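手持夹爪示教数据采集作业规范:从场地准备到数据入库

适用范围

本页写给使用手持夹爪在办公、会议、居家类环境中录制操作示教的采集员和现场负责人。内容依据 Witari 项目组内部作业规范整理,初稿由 Nadège Courtois 起草,Sylvain Aubert 负责其中设备检查与标定的部分,1月31日起执行。机械臂遥操作采集另有规范,不在本页讨论。

文中“必须”表示不满足即不得开录;“应”表示可以偏离,但须在场次记录中写明理由;“可”表示由现场自行决定。三个词在全文中含义一致,请不要混用。

术语

场次:同一场地、同一采集员、同一套设备连续完成的一组录制。更换其中任何一项,必须新建场次。

片段:一次完整的任务执行,从手指张开到位开始,到释放物体并撤离结束。

标定片段:不含任务内容、只用于检查时间同步和开合量程的片段。每个场次首尾各录一条。

一、开录前的书面条件

1. 场地许可。进入任何不属于本组的房间之前,现场负责人必须取得场地管理方的书面同意。同意书写明房间编号、使用时段、允许移动的物品范围,以及画面能否包含走廊和相邻房间。口头同意不作数,即时消息中的“可以”也不作数。

2. 人员同意。所有可能入镜的人必须签署知情同意书,包括采集员本人和协助摆放物体的人。同意书一式两份,一份交当事人保存。当事人撤回同意时,从 Pal 系统中按人员编号检索全部相关片段,冻结后再处理,不得由采集员自行删除本地文件。

3. 任务单。每个场次对应一张任务单,列明任务名称、目标物体类别、初始状态的允许范围、成功判据。任务单没有成功判据的,退回编写人。“把杯子放好”不是判据,“杯口朝上,杯底完全落在托盘内,松开后物体保持直立”才可以执行。

二、设备检查

检查顺序固定,不要跳项。

1. 外壳与手指。确认外壳无裂纹,手指紧固件无松动。用手轻推指尖,若有可感的横向晃动,先紧固再继续。指垫表面用不掉毛的干布擦拭,不使用酒精,部分指垫材料遇酒精后摩擦特性会改变。

2. 连杆与行程。空载开合数次,手感应均匀。中途有阻滞的设备贴黄色标签送修,本场次换备用机。不允许以“不影响抓取”为由继续使用:开合量是训练数据中的动作标签,阻滞会直接写进标签。

3. 镜头。检查镜头表面有无指纹和灰尘,镜头固定环的标记线必须对齐。固定环动过的设备,原有内参作废,需重新标定后方可使用。

4. 头戴设备。采集员佩戴头戴设备时,系带松紧以低头时设备不下滑为准。佩戴后做一次缓慢低头、抬头、左右转头,观察预览中双手工作区是否始终可见。头发遮挡镜头的,束发后重新佩戴。

5. 存储与电量。夹爪和头戴设备的电量均应高于任务单规定的下限。剩余存储空间按预计片段总时长的两倍准备。录制途中更换存储卡,按更换设备处理,新建场次。

6. 时钟。两台设备必须先与同一主机对时,再离开充电底座。对时之后若任意一台重启,重新对时。

三、场地准备

工作面的高度、材质和颜色如实填入场次记录,不必为了统一而更换桌子。数据集需要不同的工作面,但每一种都要可查。

背景物品分为三类处理:

固定陈设,如花瓶、盆栽、台式风扇、座椅,原则上保持原位。它们是真实环境的一部分,清空会降低数据的代表性。风扇若在工作区附近,录制期间必须关闭,避免吹动轻质物体。

含个人信息或商业信息的物品,如证件、便签、打印文件、写有内容的白板,必须移出或遮盖。屏幕一律关闭,锁屏界面也会显示姓名和通知。

易碎品和盛有液体的容器,距夹爪活动范围不足一臂的,应征得场地管理方同意后移开,结束后恢复原位。移动前后各拍一张留底。

玻璃隔断需要单独检查。玻璃会反射顶灯,也可能映出采集员以外的人。能放下百叶帘的先放下;百叶帘不能完全阻断视线时,仍须确认隔壁房间是否有人经过,必要时在门外放置“正在录制”告示。顶灯在玻璃上形成的亮斑如果落在目标物体后方,调整采集员站位或物体位置,不要临时关掉部分灯具。一个场次之内的照明必须保持不变。

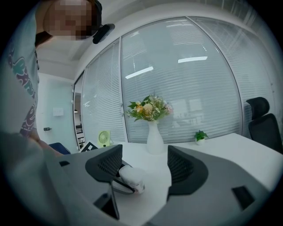
目标物体的初始位置按任务单规定的范围随机选取,不要每次摆在同一个点。常见的错误是采集员在若干片段之后形成习惯,把物体放在自己最顺手的位置。现场负责人应隔一段时间抽看连续片段的首帧,若位置明显集中,口头提示并记入场次记录。

轻质小件(纸杯、纸卷、小包装一类)应额外注意夹持力。可见压痕或形变的,该件换新,片段照常保留并标记“物体形变”。不要用胶带或配重固定物体来提高成功率,这会使接触过程失真。

四、录制操作

1. 录首条标定片段。手指完全张开,保持静止两秒;完全闭合,保持两秒;再张开。随后夹爪正对标定板,缓慢平移和转动。头戴设备须同时看到夹爪和标定板。

2. 起始姿态。夹爪处于工作面上方,手指张开,目标物体在夹爪镜头视野内。静止一秒后开始动作。

3. 接近。速度以画面不产生明显拖影为限。接近过程中避免大幅度的手腕翻转,机械臂末端难以复现的姿态即使抓取成功,后续也会在可达性检查中被剔除。

4. 抓取与搬运。两指应同时或接近同时接触物体。单指先推物体再夹的动作,仅在任务单允许时使用。

5. 释放与撤离。物体稳定后再张开,沿接近方向反向撤离,静止一秒后停止录制。

6. 另一只手。单臂任务中,空闲的手不得触碰目标物体,也不得扶桌上的容器。需要扶的,说明任务定义本身有问题,停下来联系任务单编写人。

7. 失败片段。掉落、滑脱、碰倒都要保留,标记“失败”并选择原因代码。失败后不得在同一片段中重新摆放物体继续录制。

8. 尾条标定片段。动作与首条一致。漏录尾条的场次不自动作废,但时间漂移无法核对,入库时降为二级数据。

五、休息与人身安全

手持夹爪的负荷集中在手腕和拇指根部。连续录制不得超过任务单规定的时长,到时必须停,即使当前任务只差几个片段。采集员感到手腕麻木或头部压迫时立即停止,由负责人记录,当日不再安排同一人使用同型设备。

长时间俯身操作时,可以更换较高的工作面或改为坐姿。改变姿势后头戴设备的视角随之改变,须重新做一次工作区可见性检查。线缆和背包带不得垂入夹爪连杆的活动区域。

六、命名与入库

场次编号由 Pal 自动生成,不要手工改名。片段按录制顺序递增,删除的编号不回填。

上传前完成三项核对:片段数量与场次记录一致;首尾标定片段可正常播放;同意书编号已关联。核对人不得是该场次的采集员本人。

面部模糊处理在入库服务器上执行,采集员不在本地处理。原始文件在模糊版本通过复核前存放于受限目录,仅复核人可读。复核时除面部外,还应查看屏幕、证件、玻璃反光以及衣物上的姓名标识。一般的服装图案无须遮挡。

被自动检查拒收的场次,先看拒收代码,再决定是否重录:

387:两台设备的时间偏差超过阈值。检查对时记录,若首尾标定片段完整,可提交离线重新对齐。

500:上传中断或校验不一致。保留本地文件,重新上传,不要改动文件名。

696:夹爪开合量超出标定范围。通常是指垫更换后未重新标定,无法补救,重录。

721:缺少人员同意关联。补充关联后重新提交;确无同意书的,按第一节第2条冻结。

其他代码转给 Comfort Boateng 处理,附场次编号和完整日志,不要只发截图。

七、偏离与变更

偏离本规范中“应”级条款的,在场次记录的“偏离”栏填写条款号、原因和影响的片段范围。写“现场条件限制”不予接受,须写明是什么条件。

Brostover 场地有一处已登记的长期偏离:该处百叶帘由楼宇统一控制,叶片角度会在午后自动调整,无法满足场次内照明不变的要求。处理办法是以叶片动作为界拆分场次,动作发生时正在录制的片段标记为“照明变化”,不再补录。

对条款本身有异议的,向 Sylvain Aubert 提交变更单,附至少一个受影响的场次编号。变更在批准之前不生效,期间仍按现行条款执行。下一次集中修订定在5月,届时会并入双手协同任务的标定要求;在此之前,双手任务暂按单手规范分别检查两只夹爪,并在首条标定片段中让两只夹爪同时出现在头戴设备视野内。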